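Pullska opens its second workshop this January

I'm Loukia Karagiannis, I started Pullska with 9 sewing machines and a loan from my aunt, and I'm so happy to say we're moving into the old Giannakopoulos bakery on Irell Street!

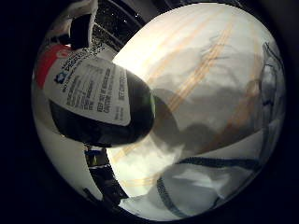 We'll teach upholstery, sanding and furniture repair there, and we've got room for 306 students a year (up from roughly 300 square feet and a lot of elbows). Doors open Wednesday at noon. Come by, bring a chair that needs help!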